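Search the Skirkunis help pages Go

4. Fitting the replacement soles

Let the boots stand indoors overnight before you start. Work in a room with a window open.

1. Peel away the old sole from the heel forwards. If it sticks, warm the edge with a hairdryer.
2. Rub down the bare underside with the coarse paper until the shine has gone. Brush off the dust.
3. Check left and right against the boot before opening the glue.
4. Spread a thin coat of glue on both faces and leave for 10 minutes.
5. Set the heel first, then press towards the toe.
6. Strap the boot and leave it until the next day.

Caution: keep the glue off stitched seams.

Note: part 302 fits the Gorneck walking boot only. For the Plestance, see section 5.
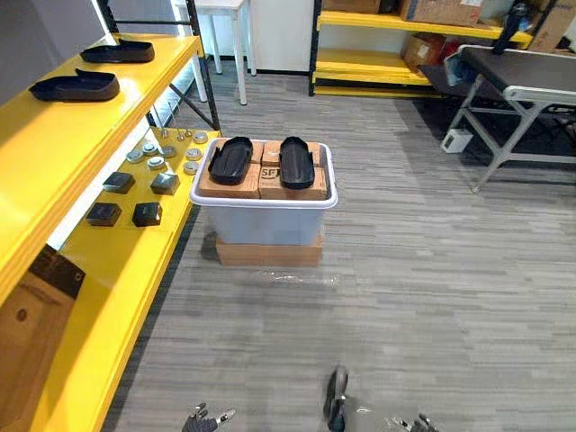
Irja Vuorinen: Step 4 was too short for me in a cold porch. I gave the glue twice as long and the heel held. Could the guide say what room warmth it assumes?

Related
Cleaning and waxing
Replacing eyelets
Section 5: Plestance soles

Contact us | © Skirkunis | Back to top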